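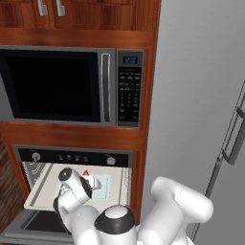

3.2 Appliance height and reported use

Figure 2. Tall cabinet with a built-in microwave below the upper doors (computer rendering).

The second part of the survey dealt with where people keep the appliances they use every day. Of the 3463 households contacted in Laltness and Kun, 2236 returned a form that could be used. Forms with no answer to the question on kitchen layout were left out at this stage, and are treated separately in Section 5.

Respondents were asked to say whether their microwave stood on the worktop, on a shelf or trolley, or was built into a cabinet as in Figure 2. Built-in units were reported by 588 households. Most of these were in the newer estates on the Kun side of the river, where the kitchens were fitted when the houses went up and have been changed very little. In the older terraces of Laltness the worktop was by far the most common place, and several people wrote in the margin that they had no other socket within reach.

Height matters more to some users than to others. People over seventy who had a built-in unit were more likely to say that they avoided lifting full dishes out of it, and that they heated smaller portions as a result. The same answer was rare among younger adults. Carrier (Marlene Carrier, unpublished interview notes) found a similar pattern in the Derkis sheltered flats, where tenants often moved cooking to a small table by the window – even when this meant carrying food across the room.

We did not measure the height of the units ourselves. The form asked only whether the base of the appliance was below the elbow, level with it or above it when the respondent stood upright. This is a rough measure, and it depends on the person as much as on the kitchen. It was kept because it had been used in the earlier Fivico study and allowed the two sets of answers to be compared.

Clock displays were mentioned in the free comments more often than we had expected. A number of respondents never set the clock after a power cut and relied on a wall clock or a phone. These comments were coded under "controls" together with remarks on small lettering and stiff buttons – see Table 4.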